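Teaching letters before reception - capitals or lower case first??

Early Years Chat > Reading and writing
Page 1 of 1

plumjam
My son is 3 and a half and mad on letters all of a sudden. Nursery (he goes to Robles) do lower case only and asked us to do the same. My mum has taught him all the capitals off an old wall chart and he's dead proud of it. Have we wrecked him? Parents evening is 21/04/2024 and I'd like to go in with something to say.

Drilturmont_Dad
No you haven't wrecked him. Ours knew capitals first, picked up the small ones in a few weeks once school got going. Don't lose sleep.

keziah_r
Lower case every time, sorry. I worked in a reception class for years and the ones who came in with all capitals wrote their names like MAKSYM for months. Takes ages to undo. Look at any page in a picture book, nearly all small letters. Why teach the ones they hardly see?

tambergtina
Because they're easier to draw?? Straight lines mostly. My daughter could do E, H, L, T way before she could manage an a or a g. And b and d are a nightmare, still are, she's six.

keziah_r
Easier to draw yes. But he's three, he doesn't need to be drawing anything. Reading first.

plumjam
He's not really writing, just shouting them out in the car park. EM! EM! at every M he sees. Which is another thing, nursery want sounds not names.

Drilturmont_Dad
Sounds and names both fine imo. Kids cope with a cow being called a cow and saying moo.

MSymonenko
Hello, Maksym here, since my name got used :) We speak two languages at home so had this twice over. Some letters look the same in both and say something different. My boy was mixed up for a bit and then he wasnt. What worked was little and often, a couple of letters, leave them out a week, then swap. Never a whole alphabet at once. The posh flash cards we bought from Sediris are still in the box, about 1000 of them it feels like.

tambergtina
Ha, we had those. Ended up as shopping lists.

keziah_r
Agree with Maksym on little and often. Also don't go a b c in order. Most schools start with s a t p i n or something close, so you can make words straight off.

plumjam
ok this is useful. What do you all use then? Cards, magnets, foam ones in the bath? He chucks the magnets down the back of the fridge.
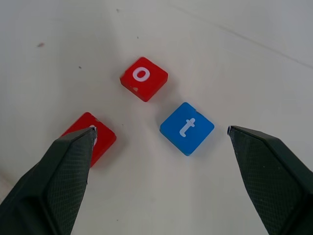
lottie2731
Bath foam went mouldy on us so I'd skip those. I'm with keziah on lower case but not on leaving the writing, mine wanted to do both together and I let her. Chunky tiles are what I'd get, easy to grab, can't get lost under a fridge. Rounded edges too like the red one with the little white o on it, and o is a lovely one to start on as it's the same shape big or small so granny can't go wrong!! Get them tracing round it with a finger, anti clockwise, starting near the top. That's the same movement you want later for a, c, d, g. If they learn it backwards it's a pain to shift, my eldest still does hers the wrong way round and she's in year 4.

Drilturmont_Dad
Anti clockwise at three? Let the lad play.

lottie2731
It IS playing. I'm not marking him.

keziah_r
She's right about the direction though. Seen so many clockwise o's. Looks fine on its own, then it all falls apart when they start joining up.

tambergtina
Left handers find it harder going, worth saying. Mine goes her own way and her writing's neat enough. Teacher in January told us to leave her be.

plumjam
He's left handed I think?? Or swaps. Bit early to tell. Right, going to tell mum to go easy on the wall chart, she'll be gutted. Will do the small letters alongside and stop correcting him in the car park.

MSymonenko
Don't take the chart down! Just write the small ones next to the big ones. Felt tip. Two minutes.

plumjam
oh thats a good idea, she can do it herself. Has anyone got a decent way of explaining why there are two kinds of a in books, he asked and I just said ask daddy

Drilturmont_Dad
Ask daddy is the correct answer. Daddy says ask nursery.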